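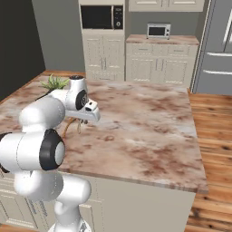 How often does a rental kitchen need its smoke alarm tested?
Once a month by whoever lives there, and again by the inspector at every change of tenant.

Plornstead Apartments, Unit 2301
Kitchen and hallway walk-through, May
Inspector: Victor Owino

Smoke alarm, hallway — PASS
Sounded on the test button. The label says ten-year battery. I have heard that before, so the replacement date is now written on the rim in marker.

Carbon monoxide alarm — FAIL
Waweru's handover sheet says "fitted and checked." There is a bracket and two screws. A bracket does not detect anything. Fit a unit before the keys go out.

Range hood filter — PASS, with comment
Clean enough. The invoice from Vastgate bills for a full duct cleaning and I saw no sign that the duct cover had been opened. Ask them for their photos.

GFCI outlets — FAIL
The one left of the sink trips and resets. The one right of the sink does not trip at all. Previous report has both as good, same handwriting, same pen, every line ticked.

Fire extinguisher — PASS
Gauge in the green, pin and seal in place. Move it away from the stove; you should not have to reach over a fire to get it.

Hot water at tap — RECHECK
The Plostik mixing valve is advertised as "set and forget." Somebody forgot. Bring it down and measure again after 2 minutes of running.

Under-sink cabinet — PASS
Trap dry to the touch. Shutoff valves turn by hand. Drain cleaner was stored next to bleach — separated, and noted for the tenant.

Window latch — PASS
Stiff but closes.

Overall: not ready. The summary I was given claimed 100 percent complete. Return visit at 2 p.m. once the two failed items are fixed, and I want to press the buttons myself.

V. Owino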